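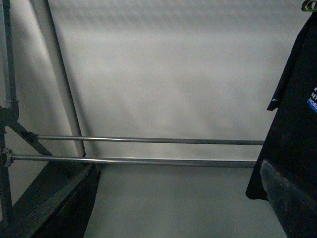 Why does wool felt when cotton doesn't? Wool fibers are covered in tiny overlapping scales, and with warm water, soap and rubbing those scales catch on each other and lock. Cotton has no scales, so it has nothing to grip with.

## Session 3: Wool up close

I love this session — once you've felt the scales for yourself, laundry labels start making sense!

**Try it.** Pull one long fiber from your sample and slide it between finger and thumb, first root to tip, then tip to root. One way is smooth, the other drags a little.

**Words to know**

- *Crimp*: the natural wave in the fiber. It traps air, and that air keeps you warm.
- *Staple*: a lock of fleece.
- *Fulling*: shrinking cloth on purpose after it's woven.

Morenike Ekwueme's fulled swatch started at 254 mm wide and came off the table at 195 mm. Work out the percent shrinkage before we meet (round to a whole number) and bring your own swatch — unwashed, please!

Reading: Kirkegaard, chapter 11, up to the part on dyes.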